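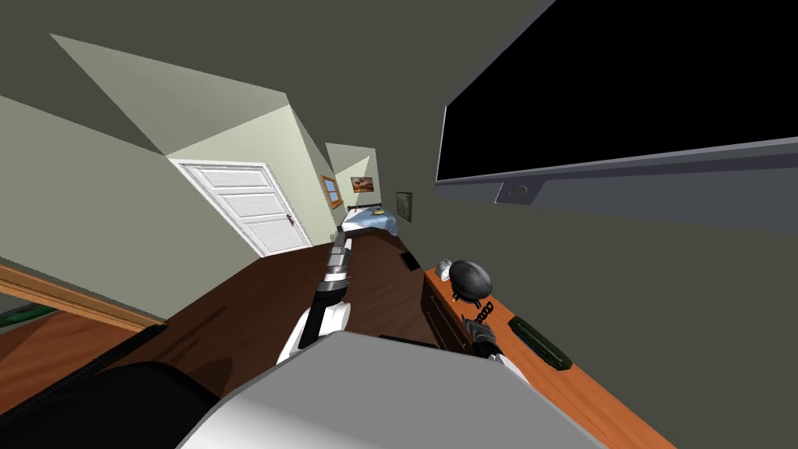
Review: Skitis Household Task Suite, as used with the Ekholm pick-and-place method

Our laboratory assessed Skitis over one term as a test bed for two-arm manipulation research. The suite supplies simulated rooms and a scoring tool. We paired it with the published Ekholm method, which trains a single policy for both arms from recorded demonstrations.

The bedroom with the long wooden cabinet proved the most useful room. Small items of very different shape share the cabinet top, and a chain lying close to the gripper is a demanding target. Links are modeled as separate bodies. On the default settings they passed through one another when pulled quickly, and we had to reduce the time step before the results could be trusted.

We trained on 995 demonstrations and ran 60 trials per item. Rigid items gave steady scores across repeated runs. Chain scores varied widely, and the variation remained after we fixed the random seed. Skitis support acknowledged the matter in June.

Installation was simple. The documentation is adequate for single-arm work and thin for two arms. The viewer's wide-angle setting stretches distances and should not be used to judge reach.

Rating: recommended for rigid objects, with reservations for chains and cords. Two licenses have been renewed.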